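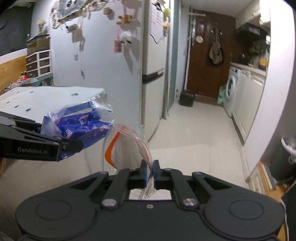
Clear zip-top bag and blue package, with the refrigerator and front door behind.

Velterville Pantry Packing -- progress to 19/07/2020

We're really pleased with July! Your grant of 345 dollars has paid for 100 zip bags, and 37 households have signed up for repacked dry goods -- well over our hopes. Danylo Bondarchuk is keeping the list.
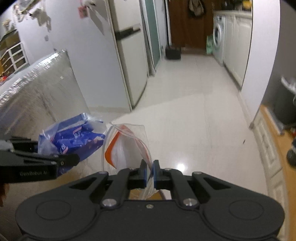 Zip bag standing open, orange strip along one side.

Next we want to try 2 bag sizes, and we can't wait to send you the results.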